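2021-04-17

Desk supplies, sorting day. The stuff off shelf 17 has been one drawer for as long as the shelf has had a number, and the drawer finally refused to close. Plan: three plastic baskets, one kind of thing per basket where possible, and a "misc" basket only over my dead body.

Cleared the wooden table and put the red lamp at the back. Staple removers: we own two. I can't remember a staple on anything from Tredstead since August, but both stay – throwing one out guarantees a 108-page stapled manual by Monday.
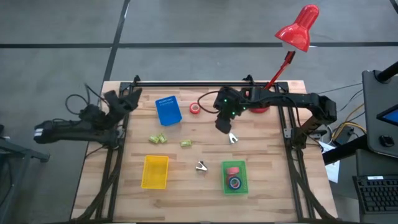

Staple removers, red tape, yellow-green packets, blue basket at the back.

Tape goes with tape. The little packets are the problem. They aren't tools and they aren't quite stationery, and the Zadton stock list has them under "other", so thanks for that. Spent longer on them than on everything else put together. Proposal: blue basket, label to follow.

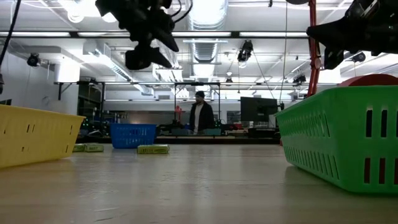 Three packets, three baskets, packets still on the table.

To do:
– labels for yellow, green and blue (the label maker is in the drawer, naturally)
– ask Fairclough if the baskets come in a 30 cm length, these will be tight on the shelf
– decide about the packets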